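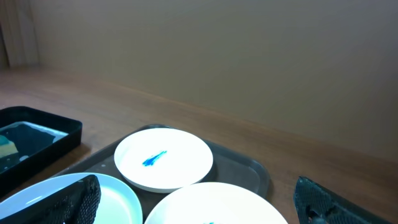

Shallow tray, a little water, one sponge.

How to Keep a Wooden Table Looking Good When You Use It for Everything

I love a table that works for a living. Mine has seen dinner, homework, seed trays, sewing, taxes and one very ambitious gingerbread village, and it still gets compliments! A wooden top can take a lot of use if you clean it gently, dry it well and give it a bit of attention a couple of times a year. You don't need a workshop or much skill.

Find out what you have

Look at the underside and at the cut ends of the top. If the grain on the surface carries on over the edge and down the end, you probably have solid wood. If you find a thin line along the edge, like the top layer of a sandwich, it's veneer. Veneer is real wood too, and often very beautiful, but it's thin, so put the coarse sandpaper away.

Next, work out the finish. Put a drop of water somewhere out of sight and leave it for five minutes. If it sits there in a neat bead, you have a sealed surface such as varnish or lacquer. If it soaks in and leaves a darker spot, the wood is oiled, waxed or bare (the spot should fade as it dries).

The everyday clean

Mix 200 milliliters of warm water with two drops of dish soap. I know that looks like almost nothing. It's plenty!

Dip a soft cloth or the soft side of a sponge, then squeeze it until it stops dripping. Wipe with the grain in long passes. Keep the scrubbing side for your pans, even when there's a blob of dried porridge begging for it. Lay a damp cloth over the blob for a minute or two and it'll usually let go.

Go over it again with a cloth dipped in plain water and wrung out, then dry the whole top right away with an old towel. Drying matters more than any product you can buy. Check along the joins and around the edge, where water likes to sit.

Chips and worn spots

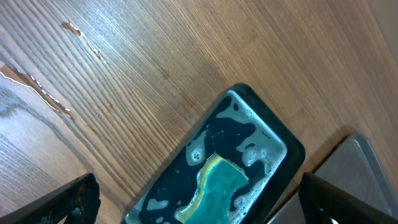
Kirsty Treloar wrote to ask if she could just rub a walnut over a scratch and be done with it. For a fine, light scratch, go for it, Kirsty! The oil darkens the pale line and it's a fun trick to show a kid. It won't fill anything, though, and it fades, so a proper chip needs a bit more work.

What you'll need:
Wood glue
A toothpick
Wax paper and a heavy book
Painter's tape
A soft wax filler stick, one shade lighter and one shade darker than your table
An old plastic card

First, press gently around the damage. If a flap of veneer moves, it has come unstuck. Work a little glue under it with the toothpick, wipe off whatever squeezes out, cover it with wax paper and set the book on top. Leave it overnight. I've rushed this step and had to do it all over again, so please learn from me.

If the piece is missing altogether, run tape along both sides of the gap. Warm the lighter wax between your fingers, press it in until it stands slightly proud, then scrape it level with the plastic card. Use the edge of the card and go along the grain. Now draw in a few thin streaks with the darker stick. This is my favorite part of the whole job, and it's the streaks that make a patch blend in. Peel off the tape and buff with a dry cloth.

A patch bigger than a postage stamp is better filled with a piece of new veneer, and that's a whole page of its own.

Colors and crafts

Paint, ink, food coloring and fabric dye are all welcome at my table as long as there's something with a rim under them. A plain tray is perfect. Mix in a dish, stand the dish on the tray, and rinse your brushes somewhere else. 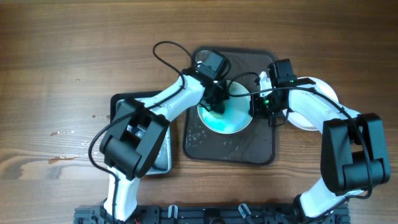

Blue in a white dish, with the rimmed tray under it.

If a drop lands on the wood anyway, blot it straight down with a paper towel and don't wipe sideways. On a sealed top, the soapy cloth will often take care of the rest. On oiled wood, try a paste of baking soda and water on a hidden spot first, then dab it on the stain for a minute and rinse it off. Dark dye that has really soaked in may be there to stay. My table has a green freckle from a batch of egg dye one April, and I've grown fond of it.

Twice a year

Oiled tops get thirsty, so when yours looks dull, wipe on a thin coat of whatever oil it already has. Wait 15 minutes and rub off every bit of the extra. Spread oily rags out flat outdoors to dry before you throw them away. Bunched up in a trash can they can heat up and catch fire.

Sealed tops just need a good clean and, if you like a soft shine, a little paste wax buffed in with an old T-shirt. Put some music on and do the chairs too!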